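**Tenants' group asks Larstead to show its math before charging for community room tables**

27th May

LARSTEAD – The Clidau Tenants' Association is asking the Larstead parks office to hold off on its plan to rent out community room tables by the hour. The association has read the proposal twice and still can't find the part where it saves any money.

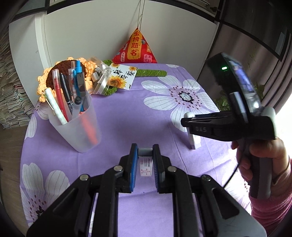
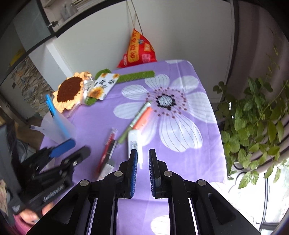 Flowered tablecloth, community room.

## What the parks office wants to do

Under the plan, any group using the community room after July would book through an online service called Costow. Groups now write their name in the book by the door. The parks office says the change would bring in $4,000 a year and "modernize access."

The association would like to know what was wrong with the access. The room is open, people walk in, and they sit down. The card games, the sewing circle, the homework table and the tax help all run this way and have for years. If there is a backlog of groups being turned away, it does not appear in the proposal or in the booking book, which anyone can read.

## The numbers

The income figure depends on every table being rented for most of every evening. That has never happened. It also leaves out what the town would pay for Costow, which the proposal puts in a separate attachment: $3,650 a year, plus a one-time setup fee of $590.

By the association's reckoning, that leaves the town $240 behind in the first year if every single booking comes through, and $350 ahead in the second. Neither figure includes staff time for refunds, lost passwords or the phone calls from people who don't have a computer at home.

"I asked where the rental estimate came from and was told it was a projection," said Reynaldo Cruzado, who chairs the association. "I asked what it was projected from. I'm still waiting on that one."

Cruzado added that the association isn't against fees as such. "If the roof needs fixing, tell us what it costs and we'll talk about it. This is a fee to pay for the thing that collects the fee."

## The Macapagal pilot

The proposal points to a trial at the Macapagal Street hall as proof that paid booking works. It reports 1,000 visits to the booking page. Visits to a page are not bookings, and the parks office has not said how many people went on to rent a table. The association has asked for that number in writing, along with the hall's attendance before and after the trial.

## What the association is asking for

- A delay of the start date until the Macapagal booking and attendance records are released.
- One page showing all income and all costs together, setup fee included.
- A written promise that the paper sign-up book stays by the door whatever is decided.
- A public meeting, held in the evening, in the room itself.

The parks office has told the association that comments will be "taken into account." The association would like to be told how.

## About the association

The Clidau Tenants' Association represents renters in the Clidau buildings and nearby streets in Larstead. Membership is free. Copies of the proposal, the cost attachment and the association's letter to the parks office can be read at the community room during open hours. Press questions should go to Reynaldo Cruzado through the association's mailbox in the Clidau lobby.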